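7.4 Drive jammed in the bay during an automated swap

Applies to the Narkov drive-swap cell running the Prullodar gripper. Read all of this before you touch the Resume key.

The controller reports a jam as fault 114, "carrier not seated." Do not take the wording at face value. The arm knows only that it pushed, the force went over the limit and it stopped. It does not know where the carrier is. At Wokcombe we logged the same code for a bent rail, a drive loose in its tray and a label that had peeled up at one corner.

CAUTION: A stopped arm is still holding force. Keep hands out of the bay until step 3 is done.

1. Press Hold on the pendant. The status light should go amber. If it stays green, hit the emergency stop and call the shift lead.

2. Wait 60 seconds. The manual from Eyvindsson says the joints release sooner. We have not seen that happen reliably.

3. Turn the key switch to Manual and take the key with you.

4. Open the wrist camera view and look before moving anything. Save a still to the fault record.

5. Jog the gripper straight back in the smallest step the pendant allows. Stop if the carrier moves with it.

6. Pull the carrier by hand, check the rails and connector, and reseat it.

7. Clear the fault and run the cell at low speed for one full swap.

Note: Auto Recover is on the same menu as Clear Fault. Leave it alone. It repeats the push that caused the jam, with a higher limit, and in December it cost us a backplane. 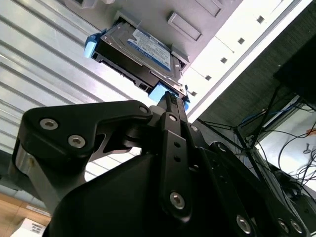 Tilt is the thing to check in step 4, and the software does not measure it. The "alignment good" message comes from the arm's own position, so it can show up with the drive sitting crooked. Use your eyes instead: the drive is tilted in its carrier, and the slim black finger tip is up in the gap beside it, close to the light blue tab at the bottom corner. With a finger in that gap, any sideways jog puts load on the tray. Go straight back or not at all – and if straight back is blocked, stop and get Kolbrún Toft or Vy Tăng before trying anything else.

If fault 114 returns on the same bay after reseating, take the bay out of the job list and leave it out. Changing the force limit is not a repair.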